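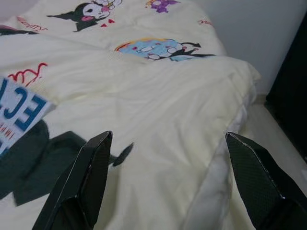
*A wrist-camera view over a bed with a printed duvet, gripper open, with a dark piece of fabric lying to the left.*

**Teaching by demonstration** (you'll also see "learning from demonstration" or "imitation learning," depending on who wrote the manual) is the business of getting a robot to do a job by doing the job with it first. A person moves the arm, or steers it from somewhere else, and the machine records what happened. Later a program studies the recordings and tries to produce the same kind of motion by itself. I've kept this article for the Hultanine home robotics wiki since January, and I still do a fair bit of demonstrating myself, so expect some opinions mixed in with the definitions.

## Teaching by hand

The older way is to grab the arm and move it. The textbook name is *kinesthetic teaching*, but most people I know just say hand guiding. The motors go slack enough for you to push the joints around, and the controller logs every position along the way.

I love it for simple stuff! You feel the weight of the arm, you feel when the wrist is about to run out of travel, and a beginner can get a usable path in an afternoon. The trouble is that your own hands and elbows end up in the camera's view, and the robot won't have those to look at later. Soft things are harder too, as you've got one hand on the arm and you badly want the other one for the cloth.

## Teaching by remote control

In *teleoperation* the person stays out of the way and drives the robot through something else:

- **Leader arm.** A small copy of the arm that you move, with the real one following along. My favorite by a mile.
- **Handheld controllers.** Your hand motion gets turned into gripper motion. Quick to learn, tiring by the end of a session.
- **Joystick or keyboard.** Fine for nudging a gripper sideways, miserable for folding a shirt.

There's also a halfway method, where you carry a gripper around with a camera on it and leave the arm out completely. Brudero, the small shop in Tedesstead whose kit I learned on, sells a leader arm and a carried gripper that share the same finger shape, so recordings from one can be mixed with the other (in theory - I've had mixed luck).

## What the wrist camera sees

A camera mounted at the wrist travels with the gripper, so the fingers stay put in the view while the room swings around behind them. That takes some getting used to. On the other hand, you get a close look at the gap between the fingertips, and for picking things up that's the part I care about most.

Beds are a good test of all this. A duvet is soft, it wrinkles, and it rarely lies the same way twice. Prints make it more interesting: with Kuromi, little red hearts and red cursive writing on a cream background, there's plenty of detail on the surface that has nothing to do with where the cloth rises or dips. A dark garment has the opposite problem. Its folds can run together into one blob, and I often have to slow down and come in from a different side to find an edge worth pinching.

## Recording a session

One run through the task is called an *episode* or a *demo*. People always ask how many they need, and I wish I had a better answer than "it depends." For my first cloth-moving task I recorded 300 and got something that worked on a good day. The set I share with the Tran project is now at 1000, covering four bedrooms, and it copes much better with a blanket it hasn't met before.

A few habits I'd pass along:

- Start with the gripper in a slightly different spot each time.
- Move at a steady pace. Long pauses get learned right along with everything else.
- Keep some recoveries in. If you miss a fold and go back for it, that's useful material.
- Change the bedding now and then - plain, printed, thick, thin.
- Agree on what counts as finished before two people record the same task. I skipped this once and wound up with two ideas of "tidy" in one set.

## Common problems

The big one is *drift*. The robot makes a small error, lands somewhere the demonstrations never went, and then makes a bigger one. More variety helps, and so does letting a person take over partway through and recording the correction.

Operator style matters as well. I close the fingers early and push in low, and other people hover forever before they commit. A program trained on both of us can dither between the two. Some groups sort their recordings by operator for this reason, though I've never had the patience.

## See also

- Behavior cloning
- Cloth handling
- Leader and follower arms
- Wrist camera calibration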